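Call for participants: household chores by remote operation, simulated rooms, Piddale and Jambridge

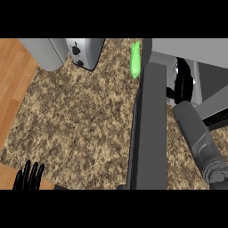 Before anyone is asked to drive an arm, the call ought to say plainly that the machine cannot yet do the chore by itself, Ghazal Abbasi wrote on reading the first draft. People will come in expecting to supervise something competent. They will spend most of the session doing the work themselves through a pair of grippers, and they should be told so.

The point is accepted. The robot in this study does not do housework on its own. It does housework when a person moves its arms, and a control program trained on earlier sessions then attempts the same housework without the person. The gap between the two is what we measure.

Naseri is recruiting 19 adults to take part. No technical background is required. We particularly want people who clean, tidy, cook or stack shelves regularly, paid or unpaid.

Background

The question behind the study is narrow. For a fixed set of ordinary chores, how much of the work can a two-armed machine complete unaided, at what speed, and where does it stop? Published demonstrations tend to show one chore in one prepared room. They say little about what happens when the rug is a different thickness, the table leg is in the way or the object to be picked up has rolled underneath something.

Our rooms are simulated. They run in Skanach, an in-house simulator, on a desktop machine with a screen and a pair of hand controllers. A typical room has a patterned rug over part of a wooden floor, a table or counter with things stowed or stranded beneath it, and appliances that may be standing where appliances do not usually stand. Small objects in strong colours, lime green among them, are easy to find. Small dark objects against a dark post or a brown rug are considerably harder, for the operator as well as for the program, and the trials include both.

A pilot was run in November at the Piddale office. It established the following.

Picking up a single free-standing object from a hard floor is close to solved in simulation. The program succeeds at it often enough that we have dropped it from the list of chores.

Picking up the same object from a rug is worse. The fingers meet the rug before they have closed, and the program tends to repeat the approach without changing it.

Reaching under furniture is poor. The arm blocks the operator's view of its own gripper, and the program inherits whatever hesitation the operator showed.

Turning a knob works when the appliance is held still by its own weight. Light appliances slide. Operators brace the appliance with the other hand without being told to. The program does this only when it has seen a good deal of it.

Putting things away in the right place fails most often of all, and for reasons that have little to do with the arms. Operators in the pilot disagreed about where things belonged. One put a kettle back on the worktop, another put it in a cupboard, and both were marked correct by one assessor and wrong by another. The scoring sheet has been rewritten and the new version is part of what this round will test.

What participants do

Each participant attends sessions over 7 weeks, one session a week. A session lasts 2 hours, including breaks. The first is training. Those after it are recorded trials, apart from the last, which is given over to scoring and an interview.

There are 8 chores:

Clear objects from a rug and place them in a tray
Retrieve an object from under a table
Move a small appliance from the floor to a counter
Turn a control knob to a marked position
Wipe a flat surface with a cloth
Sort cutlery into a divided drawer
Restock a low shop shelf from an open box, labels facing forward
Fold a hand towel and add it to a pile

The order is drawn at random for each session. A chore ends when the participant says it is finished, when the time limit expires or when an object has gone out of reach. Going out of reach is a normal result and is recorded as such. It is not counted against the participant.

Controls and view

The operator looks at the room from the robot's head position. Parts of both arms will usually be in view, and they will often be in the way. There is no overhead view and no replay during a trial. The head can be turned a limited amount with a thumb control.

Each hand controller moves one gripper. Squeezing the trigger closes the fingers. There is no sense of touch in the controllers, and contact has to be judged by eye: the object moves, or the finger stops. Participants in the pilot reported that this was tiring at first and less so by the third session. A few did not find that it improved, and their results are as useful to us as the others.

Cloth is simulated approximately. Towels in particular behave more stiffly than real towels. Please do not try to correct for this; fold as you would at home and let the result be what it is.

Scoring session

In the final session participants watch recordings of chores carried out by other operators and by the program. They are not told which is which. For each recording they mark three things: whether the chore was done, whether they would accept it in their own kitchen or shop, and what they would have to put right afterwards. The third is a free text box. In the pilot it was the most informative part of the sheet — a chore marked as done was quite often followed by a long list of things to put right.

Who can apply

You should be able to:

use both hands to hold a light controller for several minutes at a time
read a screen at desk distance, with glasses or lenses if you normally wear them
attend the same site for every session
follow written instructions in English

Left-handed participants are welcome and the controls can be mirrored. If you have limited movement in one hand, please apply and say so; a one-handed version of the first four chores is available and is scored separately. People who experience nausea with moving images should read the note on breaks below before applying. The display is an ordinary flat screen and no headset is used.

You should not apply if you took part in the November pilot, if you are employed by Naseri, or if you have worked as a robot operator elsewhere. Experience of video games is neither an advantage nor a bar, and we will ask about it on the form.

Sites

Piddale: ground floor, level access from the car park. Two workstations in one room with a partition between them.

Jambridge: first floor, lift available. One workstation. Evening sessions are offered at this site only.

Participants choose a site when they apply and cannot move between sites once the trials have begun. The workstations have been matched for screen size and controller type, but the rooms differ in lighting and noise, and a change of site midway would be difficult to separate from practice.

Payment and expenses

Sessions are paid at the hourly rate given in the information sheet, including breaks and the training session. Payment does not depend on how many chores are completed or how well. Travel by public transport is reimbursed on production of a ticket. Participants who withdraw are paid for the sessions they have attended.

Breaks

There is a break after every second chore, and further breaks may be taken at any time by putting the controllers down. The clock stops when both controllers are on the desk. Anyone who feels unwell should stop and need not finish the session.

Data

We record controller movements, the simulated view, the state of every object in the room and the scoring sheets. We do not record the participant's face or voice, except in the interview, where sound is recorded with consent and deleted after transcription. Recordings of trials are stored under a participant code. They will be used to train and test control programs at Naseri and may be released later to other groups in coded form. Consent to release is asked for separately and can be refused without affecting participation.

A participant may ask for their recordings to be withdrawn up to the point at which training begins. After that they can be removed from the stored set, but programs already trained on them cannot practicably be unpicked. The information sheet sets this out in more detail and should be read before signing.

What the study will not show

Results from simulated rooms do not transfer directly to real ones. Friction, cloth, liquids and anything sticky are represented badly or left out. A program that clears a simulated rug should not be assumed to clear a real one, and we will not report it in those terms. No chore in this round involves heat, water, sharp edges or people moving about in the room, all of which a household contains.

A smaller comparison using physical arms is planned at Jambridge. It is not part of this call and participants will not be asked to stand near a moving machine.

How to apply

Ask for the application form and information sheet at either site, in person or by post. The form asks for your preferred site, the times you can attend, which hand you write with and a short account of the chores you do in an ordinary week. A few lines is enough. Please mention any chore on the list that you never do.

Completed forms should be addressed to Yetunde Olatunji, Household Trials, Naseri, Piddale, and must arrive by 19 January 2020. Applicants will be told the outcome in writing whether or not they are selected. Where there are more suitable applicants than places, selection will be by lot within each site, and a reserve list will be kept until the end of the training sessions.

Questions about the controls or the one-handed version should be marked for Ghazal Abbasi at the same address.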